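4. Ammunition handling in the Ternard carrier

4.1 Origin of the requirement

The Ternard carrier was ordered to solve a supply problem that the gun batteries had reported from the first season of mobile training. Their self-propelled guns could cross country which the supply lorries could not, and a battery that moved forward over soft ground was often left with only the rounds stowed on the guns themselves. The early answer was to tow a trailer behind each gun. Trailers were cheap and could be built by any competent workshop, but they were difficult to reverse, they overturned on side slopes, and their presence meant that a gun could not traverse its hull quickly to face a new threat. Two of the five battery commanders who wrote reports on the trailer asked for it to be withdrawn outright.

The alternative was a tracked carrier using the same running gear as the gun. The works at Quinlan held a number of hulls whose turrets had been removed for other purposes, and the drawing office there proposed that these be fitted with a fixed, open-topped superstructure. The proposal was approved in December, and the first hull was delivered to the trials ground at Gustdale the following spring. It kept its original engine, gearbox and suspension. The armour of the new superstructure was thin and was intended to stop splinters and small arms fire only.

4.2 Layout of the vehicle

The fighting compartment of the original tank became the main stowage space. Rounds were held in steel tubes lying across the hull, in two banks with a narrow gangway between them. The tubes were closed at the gangway end by a hinged flap with a spring catch. A third and smaller bank stood behind the driver and was reached by a door in the side plate. Charges were carried apart from the projectiles, in bins along the floor, and a water jacket was fitted to the bins in the second and later vehicles.

In the form first submitted, the carrier held 33 complete rounds in the main banks and a further four in the bank behind the driver. The weight of the load was well within the capacity of the springs. The limit was set by the shape of the hull, which narrowed sharply below the level of the tracks, and by the need to leave a space in which a man could stand and turn with a projectile in his arms. The drawing office had assumed that this space could be quite small. The trials showed that the assumption was mistaken, and most of the changes described below follow from that finding.

The crew consisted of a driver, a commander and two ammunition numbers. The commander also worked the wireless set, which was mounted on a shelf at the front left of the compartment. When the vehicle was delivering ammunition he was expected to dismount and guide it back towards the rear of the gun. This arrangement was criticised on the ground that it left the wireless unattended at the moment when a change of position was most likely to be ordered, but no fifth crew member could be found room for and the practice was allowed to stand.

4.3 The Gustdale trials

Trials were carried out in two parts. The first dealt with the vehicle as an automotive design and need not detain us long. Over 1,404 miles of road and cross-country running the carrier suffered the same failures as the parent tank, principally in the final drives and the rubber of the road wheels. The open top allowed mud and rainwater to collect on the compartment floor, and a pair of drain plugs was added. The removal of the turret had moved the centre of gravity forward slightly, with the result that the vehicle pitched more heavily when braking. Drivers became used to this.

The second part dealt with the transfer of ammunition and is of more interest. Drill rounds were passed from carrier to gun by day, by night, and with crews wearing respirators. In all, 492 transfers were timed. The observers recorded the time at which each projectile left its tube, the time at which it crossed the rear plate, and the time at which it was received on the gun. They also noted drops, fouled catches and trapped fingers, although the last of these seems to have been recorded only when the man concerned was unable to continue.

The results by day were acceptable. A rested crew could supply the gun at a rate faster than it would normally fire, and the men of the gun detachment spoke well of the arrangement. At night the rate fell by almost half. The cause lay chiefly in the lower tubes of the left-hand bank, where the catch could not be seen and had to be found by touch while the other hand kept the neighbouring flap out of the way. Crews in respirators did worse again. Several reports mention that a man bending to the lowest row could not see his own hands at all.

The trials officer recommended that the lowest row of tubes on each side be given up. This was resisted by Quinlan, who pointed out that the carrier would then hold little more than the trailer it was meant to replace. A compromise was reached under which the lowest row was kept for ammunition that was seldom called for, chiefly smoke, and the catches throughout were replaced by a larger pattern that could be worked with a gloved hand.

4.4 Reach, posture and the Carna modification

The most thorough change to the compartment was made by the Carna workshops, which rebuilt eleven of the carriers after the first production batch had been issued. Carna's staff did not have access to the full Gustdale reports and appear to have come to the problem afresh, by placing an ammunition number in the gangway and marking with chalk the points he could reach without moving his feet. The chalk marks were copied on to a full-size wooden mock-up. From this it was plain that the two banks of tubes had been placed too close together for a man to bring both forearms up between himself and the flap, and that he was forced to draw the projectile out with one hand and a turn of the shoulder.

Carna moved the right-hand bank outwards over the track guard and shortened the tubes to suit. This cost room for the spare bogie wheel and for most of the crew's kit, which was afterwards carried in a rack on the rear plate. The gangway became wide enough for the ammunition number to face the tube squarely. He could then take the base of the projectile in both hands, draw it towards his chest and pass it to the rear without changing his grip. Surviving instruction sheets describe the movement in some detail and warn against resting the projectile on the lip of the tube.

The workshops also tried a pair of lifting tongs for use with the lowest row. These were short, with a handle for each hand, and were meant to spare the man from bending fully. They were dropped after a few weeks. Crews complained that there was nowhere to stow them and that they had to be put down before the projectile could be passed on. In discussing the tongs it is helpful to keep in mind how much space any hand-held gripping tool takes up in front of the person using it.

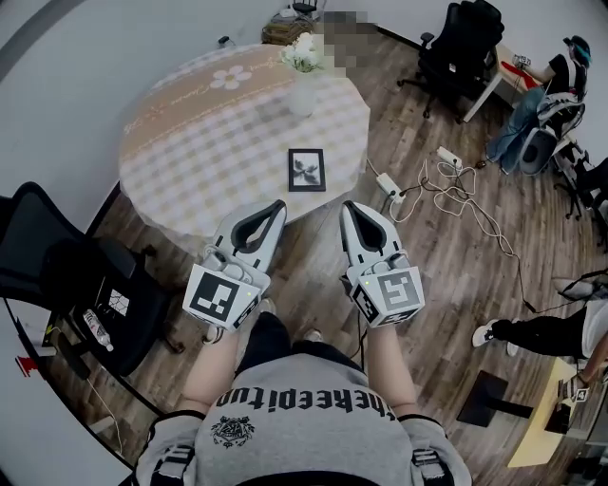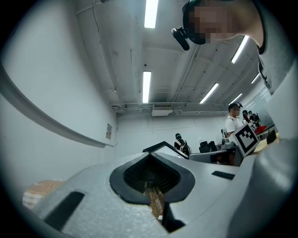 Figure 4. Hand-held grippers. First view: a pair held out in front of the body. Second view: the grey body of a gripper at close range.

The clearance required by the tongs was never stated in the Carna papers and has to be worked out from the dimensions of the gangway. Allowing for the depth of a man in winter clothing, the rebuilt compartment left him enough room to extend his forearms but very little beyond his hands. A tool that continued the line of the arm would have met the flap before it could be opened. The posture in the first view of Figure 4, with both forearms forward and a gripper in each hand pointing away from the body, gives a fair idea of the difficulty, for the jaws lie well ahead of the hands that hold them. In the second view the body of the tool takes up much of what lies before it, and a man working at the lowest row with tongs would have had the same trouble in seeing the base of the projectile. It is therefore unsurprising that crews went back to bare hands even where this meant kneeling on the charge bins.

The later history of the tongs is uncertain. Tanoli has suggested that a second pattern, with cranked handles, was made for a towed gun of larger calibre, and a sketch among the Quinlan drawings would support this. Iwasaki considers the sketch to be of a different tool, used for drawing fuzes from their packing. The present authors incline to the second view, as the jaws in the sketch are too narrow for any projectile then in service with the batteries.

4.5 Issue to the batteries

Carriers of the Carna pattern were issued first to those batteries that had made the heaviest use of trailers. Each battery received two, with the older pattern retained as a reserve. Orders for their use required the carrier to stand off behind cover until called forward, and to leave as soon as the transfer was complete. In practice many commanders kept it beside the guns for up to 4 hours at a time, and the drivers' logs show long periods of idling with the engine warm. The effect on fuel supply is considered in section 5.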